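How a Gripper Learns About Tissues

Picking up a crumpled tissue sounds like an easy job. You do it without thinking. For a robot it is quite a hard job, and this page explains why, and how people compare different grippers to find a good one.

A gripper is the hand of a robot. Many grippers have only two fingers. Before a gripper goes on a robot arm, a person can hold it in the hand and try it at home, with normal things on a normal table.

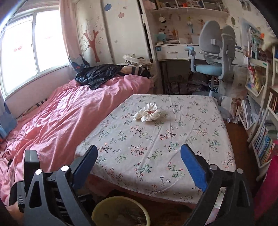

Rosteo Young Readers - Gripper Comparison Team

Look at the blue pads at the tips of the fingers. The fingers are open wide, and a tissue is waiting on the flowery tablecloth. Now the person must bring the pads to the correct place and close them.

Why is a tissue difficult? It is soft and light, and it has no fixed shape. A wooden block is the same block each time you touch it, but a tissue can fold in a new way. If the fingers close too high, they catch only air. If they go too low, they can pinch the tablecloth also!
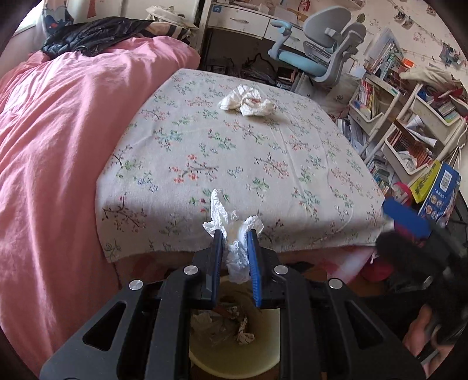
The pads are very important for this. In our comparison, called Delline, we try smooth pads and pads with small ridges. We do 108 tries with each kind, and we write down every miss. A miss is not a bad thing for us, it shows what we should change.

We also use a camera on the gripper. It looks over the fingers, so it sees almost the same as the gripper "sees" when it works. Later a computer can study these videos and learn how the fingers should move. In February we collected 487 short videos.

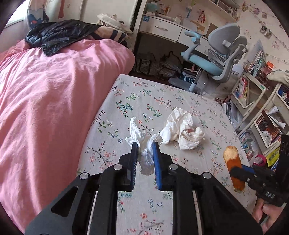
Some jobs are easier with two grippers, one for each hand. Then the person must plan a little - which hand goes first, and which hand waits?

You can try it yourself. Take kitchen tongs and a paper tissue, and ask an adult if you may use them. Pick up the tissue up to 16 times and crumple it differently each time. Write down when it falls.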